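Search products Enter keyword Go

Iris Pretend Pantry Set
16/03/2024, by Floarea Olteanu

We've had the Iris set in the Treloar range for a while now and I still get a little excited when a new carton comes in! It's a play-kitchen pantry with 27 pieces, made for small hands and for the kind of game where the shop turns into a restaurant halfway through (and then back again). You get play food, little bottles and enough odds and ends to fill a couple of shelves.

The colors are what sold me. They're big and bright, so even a toddler can call out "the red one!" from across the room and get what they asked for.

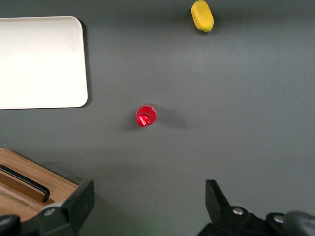
Red bottle, yellow piece and white tray on a dark gray tabletop.

Saimi Ahonen, who packs our orders, tried the set with her twins and says the bottles were the clear favorite – they poured pretend sauce over everything, including the dog. The set wipes clean with a damp cloth. Please don't put it in the dishwasher.

Recommended from 36 months. The storage box is 20 inches long and fits under most beds. Spare pieces are sold singly, so just write to us at Zolbridge with the name of whatever went missing.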